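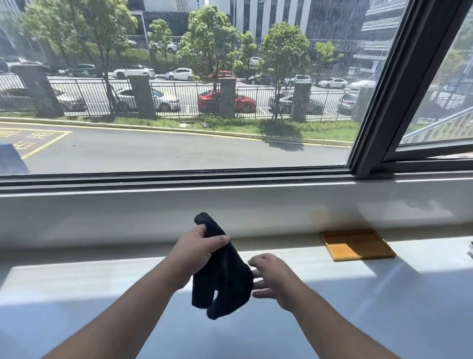 時計のベルトを替えました。たったそれだけの話なんですが、うれしいので書きます(笑)

ものはVernbyの手巻き。2022年7月に中古で買った小ぶりな三針で、文字盤は少し黄ばんだクリーム色、秒針だけが青いんです。この青が光の加減で黒っぽく見えたり、急にぱっと明るくなったりして、会議中につい手首をひねってしまう。たぶん周りには時間を気にしている人だと思われてます。

で、買ったときについていたのが黒の型押し革でした。悪くはないんだけど、どうにもお堅い。夏服に合わせると手首だけ法事みたいになるんですよね。それで8月に入ってすぐ、Montesのグレーのスエードを注文しました。一緒にLodicoのオリーブ色の布ベルトも。はい、2本買いました。1本のつもりだったのに!

届いてみたら、スエードのほうが断然いい。毛足が短くて、クリーム色の文字盤とけんかしない。布のほうは思ったより厚みがあって、裏を通すと時計が腕から浮いてしまいました。薄型の手巻きには向かないかも。こっちは手持ちのダイバーズに回す予定です。あれは200メートル防水のごついやつなので、ちょうど釣り合うはず。 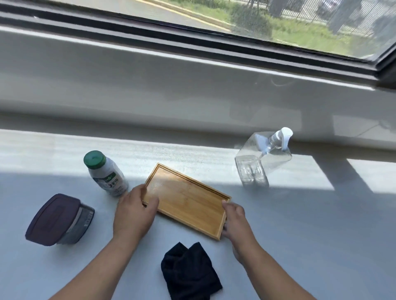 ベルトを選ぶとき、まずどこを測ればいいの?

ラグの内側の幅です。ケースから出ている足と足のあいだ、ベルトがはまるところをノギスか定規でミリ単位で測って、同じ数字のベルトを選びます。ケースの直径からは決まらないので、そこは勘で買わないほうがいいです。

ちなみに私は昔これを勘でやって、2ミリ細いのを買いました。隙間からバネ棒が丸見えで、結局一度も外に着けて出ていません。

交換はFlirumのバネ棒外しを使いました。先がY字になっているほうを革の裏から差し込んで、つばを引っかけて縮めるだけ。ただ、ラグの裏に細い線傷を一本つけました……。テープで養生すればよかった。時計仲間のフィンバー・ラファティさんに見せたら「裏だから傷のうちに入らない」と言われたけど、私は知っているわけで、寝る前にちょっと思い出します。

着け心地は、最初の日は少し硬くて穴ひとつぶんゆるめ、5日目くらいから手首の丸みになじんできました。スエードは汗に弱いので、帰ったらすぐ外して、風通しのいいところに寝かせています。毎日続けて使わず、間に一日休ませる感じ。

次は茶色も欲しいなあ、とMontesのサイトをまた開いています。濃いめと薄めでずっと迷っているので、クリーム文字盤に茶色を合わせている方、どっちにしたか教えてください!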